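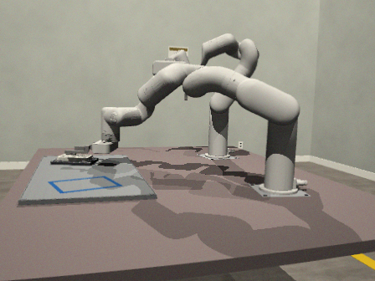
Page last changed: February

Stulledine two-arm bench cell: planning and budgeting your purchase

If you've found your way to this page you're probably past the daydreaming stage and into the part where somebody wants a number, so let's get to it (with a few detours, sorry, we do like to talk about these). The Stulledine is a pair of arms on a shared bench, each on its own column and base plate, with a gripper on each. Most of our customers use it for moving small flat parts onto a board or into a marked spot, and it's a lovely size of job to start with.

The planning package is $1,973 and comes off the price of the cell if you go ahead. For that we build your bench in simulation, with your board and your parts, and run the placing job on it until we're all happy with the reach. You'll get the renders and a layout drawing to take back to your own people. Please do send us the real part sizes, even if they're scribbled on the back of a packing slip!

A few things to put in the budget early:

Floor space. Leave room to walk behind the bench as well as in front. We've had to move a finished cell on account of a cupboard door, and it's no fun for anyone.

Power. Check where your outlets are before you settle on a wall. Your electrician will want our load sheet, so ask for it with the quote.

Grippers. Standard fingers are included. Shaped fingers for awkward parts come from Dreken, with a lead time of 6 weeks, and they're quoted separately.

Training. One day at our Pettigrew workshop for up to 10 people, morning tea and lunch included. Extra days can be added whenever you like.

Lead time on the cell itself is 17 weeks from deposit. If you're running the older Tikby controller, mention it when you write, as the changeover needs a different cable set and we'd rather pack it the first time.

Quotes go out every Friday. Anything that reaches us after lunch that day will be in the next lot.

Request a quote
Download the load sheet
Book a workshop visit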